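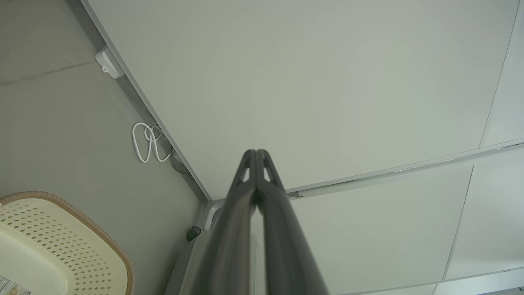 Print this page | E-mail this article

The fault log at Ronano's test flat in Wamitz has 634 entries. The engineer who keeps it would like to talk about entry 100, and asked not to be named, as the firm's press office was not told of our meeting.

"It closed on nothing," she says. "Then it reported a good grip and carried on."

The arm, sold under the name Staltar, is meant to pick up household things with two long fingers and put them where they belong. In January it was sent to fetch a towel. The fingers shut on air, the software logged a success, and the arm swung across and pressed against a white panel until a person hit the stop button.

I ask how long that took. "Thirty seconds. I was in the next room."

Ronano's brochure says the arm "knows what it is holding". She doesn't defend the line. The grip check, she explains, looked only at whether the motor had stopped moving. Fingers that meet each other stop the motor just as well as a towel does.

And the pushing? There was a force limit, but it had been raised during earlier tests and never put back. "That one is on us," she says. "The grip check you could call a design mistake. The limit was plain carelessness."

The firm says both faults are fixed, and that the arm has since made 3,000 picks without a repeat. I ask who watched them. She laughs. Most were run overnight, with the arm marking its own work - the same arm that had been sure about the towel.

Phuthong, the supplier of the finger motors, has offered a pressure pad for the tips. Ronano hasn't ordered it. She was given cost as the reason, though she never saw a price.

Would she have one at home? "With the stop button in my hand, yes. My mother's home, no."

Trials with paying households are still planned. She has asked for the old limit to be checked on every unit before it leaves the building, and is waiting for a reply.

E-mail this article | Print this page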